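Dear friends at the Goicoechea fund,

Spring has been kind to us, and I'm glad to send this update on the Skisance kitchen corner and the take-home bags your grant of $3000 is paying for. By the end of April we had spent $2000 of it, mostly on cups, lids, carriers and paper bags, with a little going to table coverings so the place feels less like a canteen and more like somebody's home.

## What the money has bought

- **Tableware and washing up.** We now have our own plates and a mixed family of cups, and a clear dish rack to stand them in. People seem to like choosing a favorite cup, so I've stopped worrying that they don't match.
- **Take-home bags.** We settled on the light blue paper ones with white cord handles. They cost a bit more than the plain kind, but they stand open while you fill them, and that has made packing much more pleasant. The flowered table covering came out of the same order. 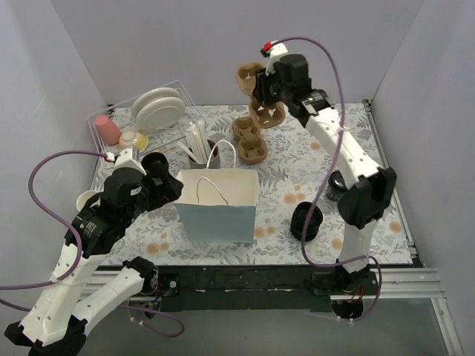
## Hot drinks to go

Berkora supplies our drinks things now, and we have handed out 238 hot drinks since the last report – far more than I had dared to put in the application. We chose black plastic lids with a raised rim and a small sip opening, and brown molded-pulp carriers to go with them.

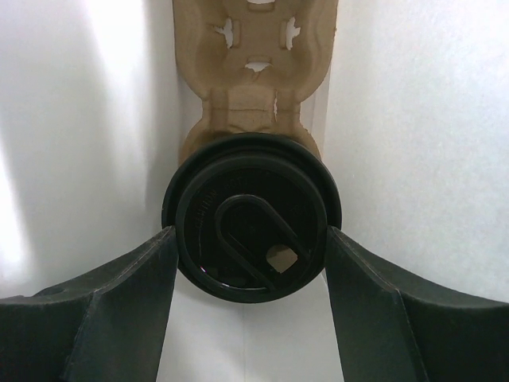

The first box of lids we tried, back in the winter, was a poor fit and we sent it back, so I'm relieved to have this part settled. We have 90 carriers left on the shelf and will reorder through Julik in the summer.

## Still to do

The remaining $1000 is set aside for more bags and a second rack. I'll write again once those are in, and you are welcome to come by for a cup of something any afternoon before then.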